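Buying a two-arm tidying robot: frequently asked questions

What does the Tatel package include?
Two arms, two grippers, head and wrist cameras, and setup by Drolulero. The stand is a separate line on the quote. Soft goods on a sofa are the usual first task, as cloth shows up weak grip early.
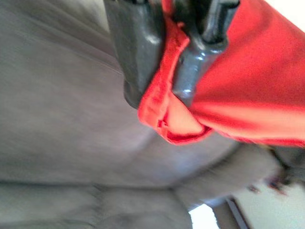 Bayu Rahman: We budgeted for the arms and forgot finger pads. Put them on the first order, or you pay carriage twice.

Pads are now listed as an option. Allow 2 spare sets per site for the first year.

How much floor space should we plan for?
Measure between the furniture, with doors open. Leave 700 mm clear on each side of the base. Cables need a route that does not cross it. 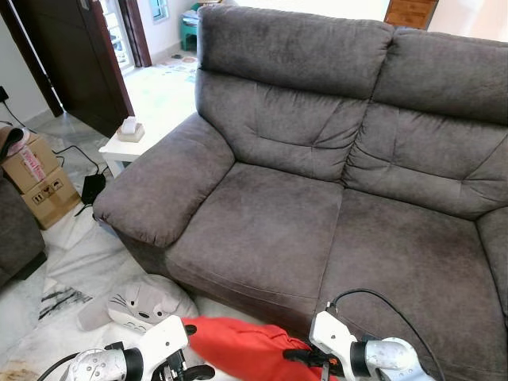 Does the room have to be cleared first?
No. Quote for the room as it is normally kept. List loose sheets, bags, power leads and boxes on the survey form, because floor clutter affects the choice of base. Clearing time, if you want it, is charged by the hour.

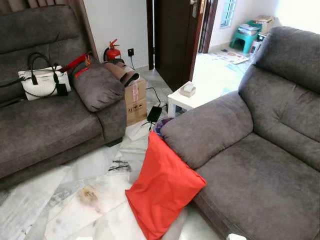 Survey view: two sofas, side table and open door to the next room.

Can we buy one arm and add the second later?
Yes, but the controller must be the two-arm version from the start. The Saraç single-arm controller cannot be upgraded. Large cloth items are the main case for paying for both arms at once, as each top corner can be held by its own gripper.
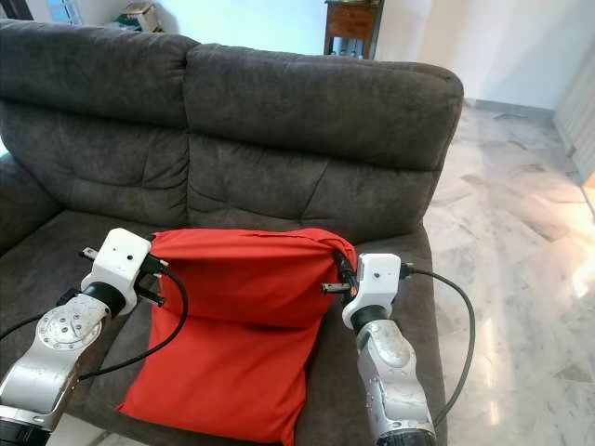

With one arm, plan on smaller items only and leave bedding and covers out of the business case.

What are the running costs?
Service is due every 500 hours. Prititz holds cables and pads in stock. Other parts take 7 weeks, so orders needed by March should be placed before the new year.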